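How to set a power cap on a rack without annoying the people who use it

Posted 6 January 2021 by Veronika Hollenstein

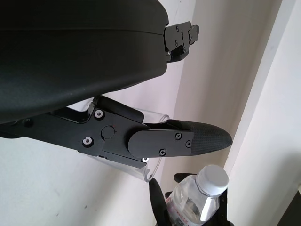 A power cap tells a group of servers how many watts they may draw between them. Set it well and you can fit another machine or two on the same circuit. Set it badly and you will meet everyone in the building who runs a nightly job.

These steps use Mivanance, the monitoring console we run at Zastport. The menus in other tools have different names and the same number of clicks.

Before you start

You need an admin login, the breaker rating for the rack, and at least a week of readings. If the history graph is blank, polling was never switched on. Go to Settings, Collection, set the interval to 60 seconds, and come back next week. Sorry.

Step 1. Make a group

Open Inventory and tick every server that shares the circuit. Save them as a group with a name a stranger could understand. Ours is called Deák, after a street, and I have been explaining it to new hires ever since.

Check for machines with no power reading. Old firmware is the usual culprit. The console counts them as zero watts, which is flattering to them and dangerous to you.

Step 2. Find the real peak

Open the group, choose Power, and switch the graph from Average to Maximum. The average is a soothing number with no practical use. Our rack peaked at 3628 watts, at an hour when the dashboard's owner believed it to be asleep. The cause was a backup job called Surero that Ezequiel Toledo had set up in April and then, in his words, "left to mature."

Step 3. Set a soft cap

Go to Policies, New, Power Limit. Pick your group and enter a figure slightly above the peak, staying under what the circuit can safely carry continuously. Set Action to Alert Only. Leave it like that for several days and read the alerts, including the boring ones.

Step 4. Turn it on

Change Action to Enforce. Under Priority, mark the database hosts High so that they are slowed last. Everything else starts out at Medium, including a test box that has been idle for 433 days. Set that one to Low, or unplug it if you are feeling brave.

Step 5. Check it

Run your heaviest job and watch the graph. The line should flatten near the cap. If jobs take more than 20 percent longer, raise the limit or move a server to another circuit.

To undo all this, open the policy and click Suspend. Delete also works, but it takes the alert history with it and asks only once.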